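The Town That Still Mends Its Quilts

Walk up the hill into Stotska on a Friday in July and the first thing you notice is the laundry lines. They run from balcony to balcony, over the bakery, over the parked scooters, and half of what hangs on them is quilts - wedding quilts, crib quilts, big heavy winter ones that need two people to lift. The town has 3,000 people and, by the count Periklis Margaritis keeps in a school notebook, 229 quilts that are older than he is. He is 38, so these are not museum pieces. They get slept under.

Margaritis runs the mending room above the old Tzanetos feed store, and I could have stayed in there for a week. The walls are all thread. He buys most of it from a dealer in Masia who still winds it on cardboard, and he'll happily spend ten minutes holding two browns up to the window for you until you see that one of them is a little bit green. 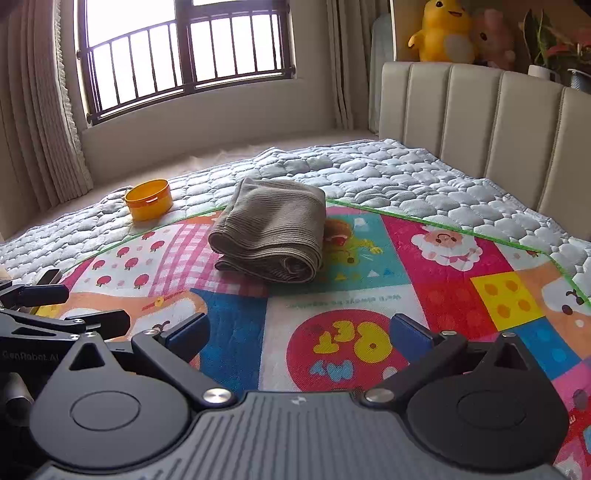 Quilting, at heart, is a way of keeping three layers from sliding around, and the mending room teaches it in that order: top, filling, back. Beginners want to jump straight to the pretty part (I certainly did!), but Margaritis starts everyone on plain stitching, row after row, until their hands stop thinking about it. He loves to point out how much of the craft has slipped into ordinary household stuff. Take the gray-blue mattress pad under the bright children's play mat, with its puffy stitching like a bed of pebbles. Every one of those little bumps depends on the stitches around it, and a quilter looks at a surface like that and sees where the thread goes down. After a morning in his class I was doing it too, with oven mitts, with my own jacket, with the seat of the bus.

The hard cases come in from Brirnden, down the valley, where the houses are damp and the fillings clump. For those, Margaritis opens one side seam, works the old cotton loose with his fingers, and lays in new only where it has gone thin. The biggest job so far took 39 evenings. It was a harvest quilt with a torn border, and the family brought him a shirt to cut the patches from. 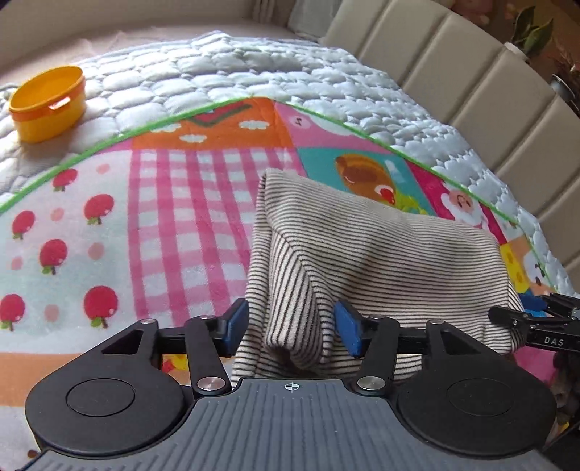

That kind of patch is the one he likes best. New fabric is strong, he says, but it pulls at the old cloth around it, and in a few winters you get a fresh tear right beside the repair. A worn shirt has already done its shrinking. He washes it once more anyway, cuts it a thumb's width too big, and bastes it down in long loose stitches before he commits to anything smaller.

I asked if I could try one. He gave me a needle, a faded square the size of a playing card and the dullest brown on the wall, and went downstairs to get coffee. I was still on the second side when he came back.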